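Workshop page – bench tops, tables, and what to put on them

Quick one this month, loads on before December and the shed roof still leaks over the vice. Tips below in no order. Bits sent in by readers are marked as such.

Ring marks first, as I get asked more than anything. White ring on a wooden table is usually in the polish, not the wood. Soft cloth, a dab of plain furniture wax, rub with the grain. Leave overnight. Try again. Black ring is another matter – that's gone down into the wood and you'll be sanding. Don't start with the sanding. I did, on my mother's sideboard, and there's a dip in it you can find with your hand.

Light tops show everything. Pencil, tea, the blue off a chalk line. Rubber eraser for pencil, the soft white sort, brush the crumbs off straight away and don't lean on them. Biro won't shift with a rubber. Bit of meths on a cotton bud, test underneath first, and stop if the finish goes tacky.

Glue drips. Leave them till they go like cheese, then lift with an old chisel held flat. Wipe too soon and you've pushed it into the grain and it'll show up the minute you put varnish on. Wax paper under every joint from now on. I keep the roll on a nail by the door, next to the Swanson catalogue (which I never get round to ordering from).
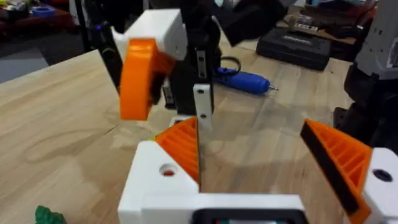 Scratches on a work table come from underneath things, mostly. Tool gets put down, gets turned round, there's your scratch. Run your thumb along the bottom of anything that lives on the bench and file off what catches. A light wooden top with white and orange kit over it looks smart but you do see every mark, so a coat of hard wax twice a year, more where things get dragged. Felt pads under boxes and tins. Stick-on ones come off in the heat, tack them if you can.

Ridged rubber, while I'm on about surfaces. Jar openers, plier sleeves, drawer mat, all the same – the dust packs down in the grooves and they stop gripping. Old toothbrush, warm water, drop of washing up liquid. Brush along the ridges, not across. Rinse, let it dry on its edge. No oil anywhere near it, and don't dry them on the boiler, they go hard and crack.

Cables. Bring them down from above if you possibly can. Anything trailing over the front edge of the table will get caught on a sleeve sooner or later. Cup hooks in the shelf, two or three, and let the lead hang in a loose curve. Tight bends break the wire inside and you'll spend an afternoon looking for it. Label the plug end as well. Masking tape and a pencil will do.

Screws that work loose – take out, matchstick and a spot of wood glue in the hole, snap it off flush, screw back in when dry. For metal brackets a spring washer. Check your brackets when you sweep up, finger and thumb, give each one a wiggle.

From a reader, Kenneth Lindsay: keep a strip of old carpet the length of the bench, rolled up underneath, and throw it down for any job with a finished face. Shake it outdoors after. I've pinched this one and it's a good one, though check for staples first.

Sanding dust. Dry brush, then a barely damp cloth, then leave it alone for an hour. If you go over it with a wet cloth you raise the grain and have to start agian. Brush towards you into the pan, otherwise it's all behind the bench and there it stays.

Wobbly table – find the short leg with a folded bit of card, then cut a slip of thin wood to match and glue it on. Don't saw the other three down. You'll end up with a coffee table.

Still wanted: a way of getting candle wax out of a bench vise thread. Have tried hot water and a wire brush, no luck. Also does anybody have the lid for a Ritura tin, the big square one, mine's been trodden on.

More next time, drawers and runners probbaly.

Page last changed November 21, 1999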